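Room notebook, Mesik project
August, page 29, started after lunch

Finally got a proper long look at the brick in the big room and I'm so glad we didn't plaster over it in the plan! I'd been treating that wall as "the thing behind the boards" for weeks. It deserves much better. The color is softer than I had it in my head, closer to a pinkish tan than the fire-engine red on my sample card, and it changes a lot depending on where you stand.

Also went through the old survey sheets from Khasawneh. They put the room at 3,431 square feet, and I get a slightly smaller number, but they may have measured into the doorway recess. Must check before the paint order goes in. Prerent wants the figure for their lighting quote too, so whoever gets there first with a tape, please write it on the inside cover and NOT on a sticky note. 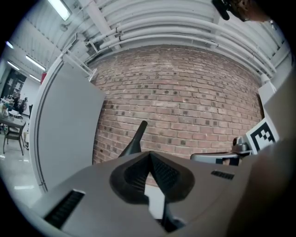 Brick wall, white ceiling and pipe run, with the seating area away to the left.

Look at the small darker square marks on the bricks. They sit in a sort of loose grid, and I love them. My guess is old fixings that got filled, but it's only a guess and I haven't put a fingernail to one yet. Whatever they are, I vote we leave them alone — no patching, no color matching, just a soft brush and a vacuum.

The pipes are better than I remembered as well. White on a white ceiling sounds dull, but that long arc has real swing to it and the brackets and hangers give it some bite. Keep them white. Flurness suggested a dark gray and I was half sold last month, now I'm firmly against.

Lights: the fluorescents are doing the brick no favors, I think. I'd like to try a warmer tube in one fixture and compare. Floor is very shiny and throws the light straight back up, so test with that in mind.

To do
- tape measure, both directions, 4 readings each
- brush test low down, 18 inch square
- ask Prerent for one warm sample tube
- dig out the older sample cards, the pinkish ones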